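Jul 5, 2026

I've been making spelling frames out of craft sticks again. The first lot, back in March, were too short. They held three letters, and once you've done "cat" and "dog" a few times you want somewhere to put a fourth and a fifth.

The new ones are long and narrow, glued with Gape, which takes a while to grab but holds well once it has. A bag of 200 sticks from the craft shop in Saseck goes a long way. I sand the ends lightly and leave the wood plain – paint made the last ones sticky in warm weather.

The tiles are square with white lowercase letters on coloured backgrounds, and they sit inside the frame side by side. A word starts at the left end and the rest of the frame stays empty until you get there.
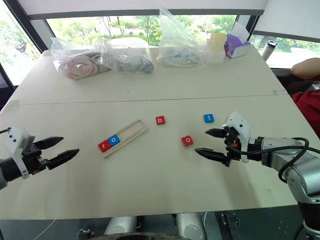 Why lowercase and not capitals? Most of what children read is in lowercase, so those are the shapes worth learning first.

I keep the spare letters in a Trumari tub with a lid. It holds 70 tiles, and I'm still short of vowels. You can't do much with one "e". I've ordered more, along with another "s" and a second "t" for doubles.

Next job is a frame wide enough for two rows. I tried one last week and the long sides bowed, so it probably needs a cross stick every 7 cm.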